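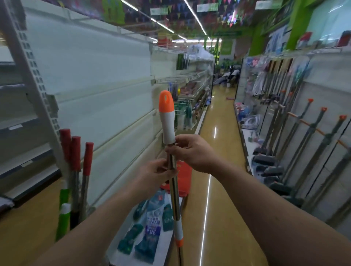 Figure 3. Mop with a metal pole, white grip and orange tip, held upright with both hands in a store aisle. Three red-topped handles lean against the shelving on the left.

4.2 What shoppers do with a mop before buying it

I went into this part of the study thinking people would pick a mop by its head. I had a whole coding sheet ready for it (strings, pads, sponges, the lot), and for the first afternoon at the Grinetti store I hardly used it. People went for the handle! Of the 84 mop pick-ups in my notes, nearly all began with a hand on the pole, and the mop head got its turn later or never.

The two-handed hold in Figure 3 is the one I ended up calling the "upright check." One hand goes low on the pole, the other goes up just under the grip, and the mop stays vertical in front of the body. I like this hold because it's so close to how you'd stand at home before you start on the kitchen floor. Shoppers at Arruda did it too, though the aisles there are narrower and they tended to tuck their elbows in.

Joints came up a lot in the follow-up chats. A pole in sections, like the one in Figure 3 with its white and orange collar, made people want to twist it — and 15 of them told me they'd had an older mop come loose in the middle of a job. The hanging hole at the top got much less love. Only nine shoppers brought it up, mostly people with a small closet and one hook.

I should say something about the shelves as well. Some of ours were mostly bare, and I didn't record stock levels at each visit, so I can't tell how far a thin display pushed people toward whatever was leaning within reach. I come back to this in Section 5 with the Jovley data.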